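Dental and Vision Add-Ons: Common Questions

Last reviewed in February by the Hanar member services desk

These are the questions we get most often from people who already have a Hanar medical plan and are thinking about adding dental, vision or both. The answers apply to individual and family plans. If you have coverage through an employer, your benefits office may have different rules, and those rules come first.

Do I need a Hanar medical plan to buy the dental add-on?

Yes. Both add-ons are attached to a medical plan and can't be bought alone. If your medical plan ends, the add-ons end on the same day.

Does my medical plan already cover any dental work?

A little. Medical plans cover treatment for an injury to the jaw or to natural teeth if it is started within the time limit in your plan booklet. They also cover hospital charges when dental surgery has to be done in a hospital for a medical reason. Cleanings, fillings, crowns, root canals and dentures are not covered by the medical plan.

What is the difference between the Bretwood and Carvalho dental options?

Bretwood is the basic option. It pays for exams, cleanings, X-rays and simple fillings. Carvalho pays for all of that plus crowns, bridges, root canals and dentures. Carvalho costs more each month and has a waiting period for the larger items. Neither one pays for whitening or other cosmetic work.

Can I put my children on Carvalho and stay on Bretwood myself?

No. Everyone on the same family plan has the same dental option. Some families ask about splitting into two medical plans to get around this. You can, but you would then have two medical deductibles, and for most people that costs more than it saves.

How long is the waiting period?

There is no waiting period for exams, cleanings, X-rays or fillings. For crowns, bridges, root canals and dentures under Carvalho, coverage starts after six full months. If you had similar dental coverage with another insurer up to the day you joined, send us the letter showing your end date and we will waive it.

I started a crown before my coverage began. Will you pay for the rest?

No. Work is dated from the day the tooth is first prepared. If the tooth was prepared before your start date, or during the waiting period, the whole crown counts as earlier work.

Is orthodontic treatment covered?

Carvalho covers braces and clear aligners for children who start treatment at age 17 or younger. Coverage continues until the treatment plan is finished, even if the child has a birthday in the meantime, as long as the family stays on Carvalho. There is no orthodontic benefit for adults.

What does the vision add-on pay for?

One eye exam per plan year, and an allowance of $132 per plan year toward glasses or contact lenses. The allowance can be used for frames, lenses or contacts in any mix, but it does not carry over. If you spend $100 of it this year, the other $32 is gone when the new plan year starts.

Are eye diseases handled under vision or medical?

Medical. Glaucoma, cataracts, infections and injuries to the eye are billed to your medical plan, with your usual deductible and copay. The vision add-on is only for routine exams and corrective lenses. If your eye doctor finds a problem during a routine exam, you may get two bills for one visit, one for each type of coverage.

Do I have to use a dentist or eye doctor in the network?

You don't have to. Out of network, we pay the amount we would have paid a network provider, and you owe the rest. The network for both add-ons is run by Clultard, so look for that name when you search the directory. Offices do leave the network during the year. Call and ask before you book, even if you have been going there for a long time.

I broke a tooth at dinner. Is that an accident?
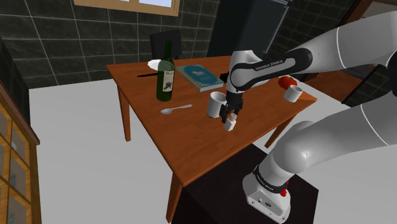

For claims purposes, damage from biting or chewing is not an accident, and it goes to your dental coverage. A cracked molar from a popcorn kernel is a dental claim. So is a front tooth that chips on an apple like the red one on this table. A tooth broken in a fall, a car crash or a blow to the face is an injury and goes to your medical plan first. If you aren't sure which applies, write down what happened and send it with the dentist's notes. Our claims reviewers, Olga Amaral and Chun-yin Ng, will decide which coverage it belongs to, and you won't have to file again.

How do I file a claim?

Network offices file for you. If you went out of network, send us the itemized bill and the claim form. The bill needs to show the date of service, the procedure codes and the name of the patient. A credit card receipt is not enough. Claims must reach us within 12 months of the date of service.

When will I be paid?

Complete claims are paid within 28 days. If something is missing, we write to you and the clock stops until we hear back. The most common missing item is the tooth number, which your dentist's office can supply over the phone.

Should I ask for an estimate first?

We recommend it for anything beyond a filling. Your dentist sends us the treatment plan and we send back a statement of what we expect to pay. It is an estimate and depends on your coverage still being active, and your yearly maximum not being used up, on the day the work is done.

Can I drop an add-on during the year?

Only if you drop the medical plan too, or if you have a qualifying event such as marriage, divorce or a move out of the service area. Otherwise you can make changes during open enrollment. If you drop Carvalho and come back later, the waiting period starts over.

My claim was denied. What can I do?

Read the reason code on the statement first. Many denials are for a missing X-ray or a wrong member number and can be fixed by sending the correct item. If you disagree with the decision itself, you can appeal in writing. Appeals are read by Beatriz Pacheco, who does not handle first reviews. Include any notes from your dentist that explain why the work was needed.

Who do I contact about premiums and billing?

Danilo Maglaya's team handles billing for both add-ons. The phone line is open until 5:30 p.m., and the number is on the back of your member card. Changes to your bank account need to reach the team five business days before your next payment date.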